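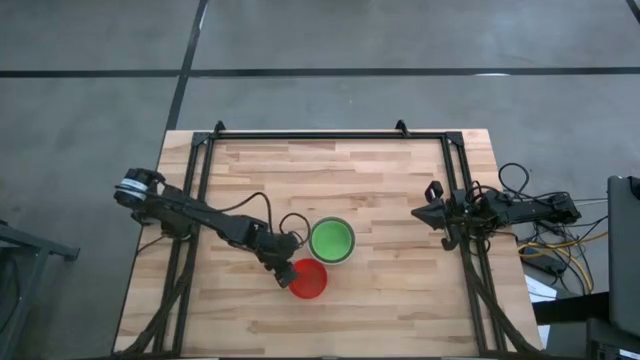

Cuando una pinza pierde el cero, lo normal es que tardemos en darnos cuenta. El brazo arranca sin protestar, el programa no da ningún error y los movimientos en el aire parecen los de siempre; el problema aparece abajo, cerca de la mesa, cuando los dedos llegan unos milímetros más allá de donde deberían. Con tornillos o cubos de espuma se puede vivir así una temporada. Con recipientes ya es otra cosa, y si además llevan agua, el asunto pasa de molestia a avería. La posición que más vigilo es la de la pinza izquierda junto al cuenco rojo, apuntando hacia abajo y tocando la zona del borde, con el verde casi pegado por detrás: cualquier error de altura lo paga primero ese borde, y un empujón lateral se lo lleva también el vecino.

Esta guía recoge el procedimiento que seguimos en el taller de Hornwood desde el vuelco de noviembre. Aquella tarde el brazo bajó tres milímetros de más, enganchó el borde del recipiente y lo arrastró hasta volcarlo. El agua corrió por la madera hacia los cables de un lateral y nos costó un conector y un buen susto. Marina Karagiannis, que estaba más cerca de la seta de emergencia que yo (¡menos mal!), cortó antes de que llegara a más. Os lo cuento con calma porque casi todo lo que hicimos mal aquel día lo hicimos por ir deprisa.

Lo que necesitáis

Paños secos de los que no sueltan pelusa, una galga de espesores, un bloque plano de altura conocida, un recipiente vacío igual al que usáis con agua y el registro de movimientos del controlador. El nuestro es un Dorkov y los menús se llaman como los pongo aquí; en otros equipos cambiarán los nombres, pero las opciones suelen estar.

Paso 1. Cortar y esperar

Pulsad la parada de emergencia y dejadla pulsada. No intentéis sacar el recipiente con el brazo «en pausa», que en muchos controladores significa motores con par y un programa esperando su momento. Después cortad la alimentación desde el interruptor general del banco y esperad 30 segundos antes de tocar nada. Ojo con los brazos que no tienen freno: al quitar corriente se vienen abajo despacito, así que sujetad el antebrazo con una mano antes de cortar, o pedid a alguien que lo haga.

Si hay agua en la mesa, secad primero por el lado de los cables y luego hacia el centro. Parece una tontería, pero el instinto es ir al charco grande, y mientras tanto el hilillo pequeño sigue su camino. Revisad también las fuentes que tengáis en el suelo. Clem Ngata acabó poniendo las suyas sobre un taco, y la verdad es que se lo he copiado.

Paso 2. Guardar el registro antes de reiniciar

Esto lo olvidamos la primera vez y nos arrepentimos. En cuanto el controlador vuelva a tener corriente, y con los motores todavía deshabilitados, entrad en Registro > Exportar y guardad los últimos movimientos. Si hacéis antes el ajuste del cero, perderéis el valor antiguo y ya no habrá manera de saber si el fallo fue un salto brusco o una deriva de semanas. Buscad la posición de la muñeca en el momento del contacto y comparadla con la ordenada. Si coinciden y aun así hubo golpe, el brazo cree estar donde no está, y el sospechoso es el cero.

Paso 3. Mirar los dedos

Con todo apagado, moved cada dedo a mano con suavidad. No debería haber holgura apreciable. Comprobad los tornillos de sujeción, la base del dedo y el tope mecánico. En nuestro caso el culpable fue un tornillo flojo en el soporte de la pinza, que dejaba girar el conjunto un poquito cada vez que cerraba con fuerza. Apretad con la llave dinamométrica al valor del fabricante de vuestra pinza, no al de la mía.

Paso 4. Volver a poner el cero

Habilitad un solo brazo y dejad el otro recogido fuera de la zona. Colocad el bloque plano bajo la pinza, bajad en modo manual a la velocidad mínima y parad cuando la galga pase con un leve roce. Entrad en Calibración > Referencia Z y guardad. Repetidlo en otro punto de la mesa, cuanto más lejos mejor. Si los dos valores no cuadran, puede que el tablero no esté plano o que la base del brazo se haya movido; en ese caso no sigáis, aflojad la base y empezad por ahí.
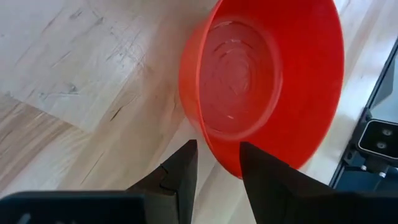
La prueba con agua va siempre la última, después de haber repetido el recorrido en seco con el recipiente vacío. Nosotros hacemos 20 aproximaciones en vacío sin un solo contacto no deseado antes de llenar nada. Luego echamos 200 mililitros, lo justo para que se vea si la superficie tiembla, y acercamos los dedos abiertos sin cerrar. Desde la cámara de muñeca se aprecian muy bien las puntas junto al borde inferior del cuenco, con el agua transparente en el fondo y los anillos concéntricos del plástico asomando por debajo. Esos anillos son una referencia estupenda: si al acercarse la pinza se deforman o bailan, algo está tocando. Tened en cuenta, eso sí, que la punta del dedo derecho se ve superpuesta a la pared roja, y con una sola vista cenital no se distingue si la roza o si pasa por encima. Para salir de dudas, agachaos y mirad de lado, con la mano en la seta.

Paso 5. Limitar el daño de la próxima

Bajad el límite de fuerza en el tramo final de la aproximación. En Seguridad > Contacto poned la respuesta en «parar y mantener», nunca en «retroceder», porque un retroceso con el borde enganchado vuelca el recipiente exactamente igual. Separad los cuencos si la tarea lo permite. Y levantad los conectores que queden a ras de la mesa, aunque solo sea con una brida y un separador.

Si el fallo vuelve

Cuando el cero se pierde otra vez en pocos días y los tornillos siguen en su sitio, mirad el encoder y su cable, sobre todo en el lazo que pasa junto a la muñeca. Un cable demasiado tenso puede dar lecturas malas solo en ciertas posturas, y eso vuelve loco a cualquiera. Moved la articulación a mano con el controlador en lectura y fijaos en si el valor salta. Si salta, cambiad el cable antes de pedir un encoder nuevo, que es bastante más caro y tarda lo suyo en llegar.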